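The Slow Business of Roasted Barley

Walk into the Yuen works a little before six in the morning and the smell gets to you before the noise does. It is somewhere between toast and coffee, with a dry edge like the crust of a dark loaf. Two drum roasters are already turning. Oi-ling Chung stands at the nearer one with a metal scoop in her hand, tipping out a few grains every minute and looking at them under a desk lamp.

Yuen makes barley tea and very little else. The company occupies half of an old seed warehouse in Diketgate, on the side that faces the rail yard, and it sells to grocery stores, noodle shops and a growing number of people who order by mail. Chung has run it for nine years. Before that she bought grain for a bakery supplier, and she still talks about barley the way a buyer does, in terms of moisture, kernel size and what the rain did in June.

"Most people who drink this have never looked at it dry," she says. "They know the bag. They know it comes out brown."

Barley tea has no tea leaf in it and no caffeine. The grain is roasted, then steeped or simmered, and the drink is taken hot in winter and cold in summer. In the households where it is an everyday thing, it takes the place of water at the table. Making it is simple enough that there is not much to hide behind. If the roast is uneven, the pale grains taste like wet straw and the dark ones taste like ash, and both end up in the same pot.

The barley arrives hulled from two farms north of town. It comes in 1000-pound totes, and each tote gets a number that follows it through the building. Chung buys a variety called Nornel, which was bred for animal feed and never caught on there because the yields were poor. It has a thick kernel that takes heat slowly. She found it in a test plot one September, chewed a handful, and asked the farmer how much he had.

Nornel costs her more than ordinary feed barley and a little less than malting barley. She has tried to switch twice, once when the price went up and once when a wet harvest left her short. Both times the regular customers noticed. A noodle shop that takes four cases a week sent one back with a note saying the tea had gone thin.

Roasting is done in two stages. The first is a long, gentle drying that brings the grain to an even temperature all the way through. The second is shorter and much hotter, and it is where the color comes from. Chung's batch takes 24 minutes from start to finish. The last three of those are spent at the scoop and the lamp, and she will not take a phone call during them.
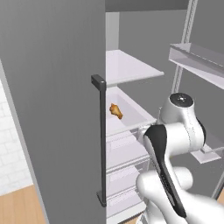
After roasting, the grain drops into a cooling tray with a fan under it. It keeps darkening for a while after it leaves the drum, so it has to come out a shade lighter than the color wanted. New hires find this hard. They wait for the grain to look right, and by the time it has cooled it has gone past right. Chung keeps a row of glass jars on the windowsill with samples from one shade too light to one shade too dark, and everyone who works the drum is expected to compare against them at the start of a shift.

Then it rests. Freshly roasted barley has a sharp, smoky taste that fades over the next few days, and Yuen holds every batch for 72 hours before it goes to packing. Chung says she would like to hold it longer, but there is only so much floor.

The packing room is the newest part of the operation. For the first five years Yuen sold only loose grain in paper sacks. The sachets came in when a grocery chain asked for them, and Chung resisted at first. A sachet needs cracked barley, because whole kernels take too long to give up their flavor in a cup, and cracked barley goes stale faster. The answer was a heavier inner wrap and a shorter date on the box. The line is sold under the name Irnik and now makes up more than half of what leaves the building.

The loose grain still has its loyal buyers, and they tend to be particular. Some simmer it for ten minutes and strain it. Some put it in a pitcher of cold water overnight. Others toast it again in a dry skillet first, which Chung thinks is unnecessary, although her own mother does it.

There are 114 stores on the delivery list, nearly all within a day's drive. Summer is the hard season. Demand for cold barley tea climbs through June and peaks in the first real heat wave, just when the roasting room is least pleasant to stand in. The shifts move earlier, so that the drums can be off by noon. In winter the orders drop and the crew is down to five, and that is when the machines get taken apart and cleaned.

Chung has been asked to add flavors. One distributor wanted lemon, another wanted peach, and a third sent her a sample with dried mint and a sweetener in it. She tried all of them. She did make one change, a blend with a small share of roasted corn, which rounds off the bitterness and is common enough in home kitchens that she did not feel she was inventing anything. It sells steadily in the fall.

For anyone making it at home, her directions are short. Use two heaping tablespoons of loose barley to two quarts of water. Bring the water to a boil, add the grain, turn the heat down and leave it for eight to ten minutes. Strain it while it is still hot, because grain left sitting in the pot turns the tea cloudy and sour. Once cool, it keeps in the refrigerator for two days, or three if the pitcher was very clean. For sachets, one in a mug with boiling water for five minutes is enough.

By half past eleven on the morning of my visit, the second drum has made its last drop and the fan under the cooling tray is the only thing running. Chung writes the tote number and the time on a strip of masking tape, sticks it to the bin and goes to find someone to help her push it.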